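안녕하세요, 글로루스(Gololus) 요리·언어 교실을 꾸려가는 안키차 부치치(Ankica Vasić)예요. 소개 페이지를 새로 써야지 써야지 하다가 이제야 앉았네요. 예전 소개글은 제가 한국어가 한참 서툴 때 쓴 거라 다시 읽으면 얼굴이 빨개져요(그래도 그거 보고 찾아와 주신 분들, 고맙습니다!).

## 저희가 하는 일

글로루스는 음식을 만들면서 외국어를 배우는 작은 학교예요. 스페인어, 베트남어, 터키어, 크로아티아어, 그리고 영어까지 다섯 언어 수업이 있고요, 교재 대신 레시피를 펴놓고 시작합니다. "양파를 잘게 써세요"를 베트남어로 듣고, 양파를 썰고, 옆 사람한테 다시 베트남어로 말해 주는 식이죠. 문법은 그다음이에요. 명령형은 첫날 다 외우고 가세요. 안 외울 수가 없거든요, 하루 종일 서로 시키니까요.

처음에는 저 혼자 크로아티아어만 가르쳤어요. 제 고향 말을 배우겠다는 분이 몇이나 될까 싶었는데 첫 반에 6명이 왔고, 그중 2명은 지금도 다녀요. 그 반에서 제일 먼저 만든 게 사르마였는데, 양배추 잎이 자꾸 찢어져서 다들 '찢어지다'라는 동사부터 배웠답니다. 그때는 프렐라우(Prellau)라는 카페의 영업이 끝난 뒤에 주방을 빌려 썼어요. 밤 열 시까지는 꼭 비워줘야 해서 과거 시제는 늘 설거지하면서 가르쳤고요. 과거형 하면 아직도 수세미가 생각난다는 분도 계세요.

지금까지 수업을 거쳐 간 분은 모두 1,406명이에요. 명부를 옮겨 적다가 저도 깜짝 놀랐어요. 레시피 카드는 198장까지 늘었고, 전부 두 언어로 적혀 있습니다. 한쪽 면은 한국어, 다른 쪽 면은 배우는 언어. 뒤집어 보는 건 자유지만 수업 후반에는 한국어 면을 책상에 붙여 버릴 때도 있어요.

단어를 외우는 순서도 주방을 따라가요. 첫 주는 불과 그릇, 둘째 주는 물과 칼, 이런 식으로요. '전자레인지'나 '그릇' 같은 말은 시시해 보여도 막상 외국 친구 집에 놀러 가면 제일 먼저 필요한 말이잖아요.
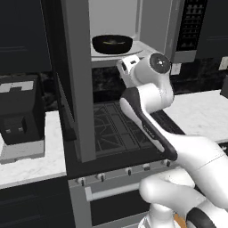
## 선생님들

**호아킨 우루티아(Joaquín Urrutia)** 선생님은 스페인어를 맡고 있어요. 감자 오믈렛에 양파를 넣느냐 마느냐로 수업 한 시간을 통째로 토론하게 만드는 분인데, 그러고 나면 학생들이 "제 생각에는"이라는 표현을 절대 안 잊어버려요. 접속법이 무서우신 분들은 꼭 이 반에 오세요.

**트 호(Thư Hồ)** 선생님의 베트남어 반은 성조 때문에 조금 시끄럽습니다. 육수가 끓는 동안 다 같이 큰 소리로 따라 하거든요. 처음엔 다들 쑥스러워하는데 세 번째 시간쯤 되면 제일 조용하던 분이 제일 크게 외치고 계세요. 향채 못 드시는 분은 미리 말씀만 해 주세요, 빼고 만들면 됩니다.

**케브세르 소일루(Kevser Soylu)** 선생님은 터키어 담당이고 반죽의 달인이에요. 만두처럼 생긴 만트를 빚는데, 손톱만 하게 빚어야 한다고 해서 첫 시간에는 한 접시도 못 채우고 끝나는 반이 많아요. 그래서 아예 두 시간짜리 수업을 세 시간으로 늘렸어요. 남는 시간에는 차를 마시며 수다를 떠는데, 사실 회화는 이때 제일 많이 늘더라고요.

**프레이저 패터슨(Fraser Paterson)** 선생님은 영어예요. 스코틀랜드식 억양이 처음엔 좀 어렵지만, 이 억양을 알아들으면 다른 영어는 느리게 들린다고들 하세요. 쇼트브레드를 굽는 날에는 대기자 명단이 생깁니다.

그리고 저는 여전히 크로아티아어 반에서 양배추를 찢고 있고요!

## 수업은 이렇게 흘러가요

도착하면 앞치마부터 두르고, 그날의 단어를 열 개쯤 칠판에 같이 적어요. 그다음에는 둘씩 짝을 지어 한 사람은 읽고 한 사람은 만듭니다. 읽는 사람은 손을 쓰면 안 되고, 만드는 사람은 카드를 보면 안 돼요. 중간에 역할을 바꾸고요. 이 규칙 때문에 소금이 두 번 들어간 적도 많지만, 먹을 만했어요. 대체로요.

다 만들면 같이 앉아서 먹습니다. 밥상에서는 배우는 언어만 쓰기로 했는데, 정말 급한 말은 한국어로 해도 괜찮아요. 뜨겁다든지, 맵다든지. 마무리는 정리 시간이고, 물 틀기, 헹구기, 닦기 같은 동사는 여기서 다 나와요. 프렐라우 시절 버릇이 남아서 저희는 지금도 싱크대 앞에서 과거형을 복습한답니다. "나는 냄비를 씻었다, 너는 접시를 닦았다."

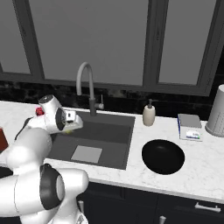 **요리를 전혀 못해도 수업을 들을 수 있나요?**

라면만 끓여 보신 분도 많이 오세요. 칼질이 필요한 부분은 선생님이 먼저 보여 드리고, 기초반 레시피는 재료도 과정도 간단한 것들로 골랐으니 편하게 오시면 됩니다.

## 새 학기와 문의

다음 학기는 5월에 시작해요. 기초반은 다섯 언어 모두 열리고, 중급반은 스페인어와 베트남어만 있어요. 터키어 중급을 기다리시는 분들께는 죄송해요, 케브세르 선생님과 카드를 열심히 만드는 중이에요. 알레르기가 있으시면 신청서 맨 아래 칸에 꼭 적어 주세요. 앞치마는 저희 것을 쓰셔도 되고 가져오셔도 돼요.

궁금한 점은 전화보다 문의 게시판이 빨라요. 수업 중에는 손에 반죽이 묻어 있어서 전화를 못 받거든요.

2026년 3월 22일, 안키차 드림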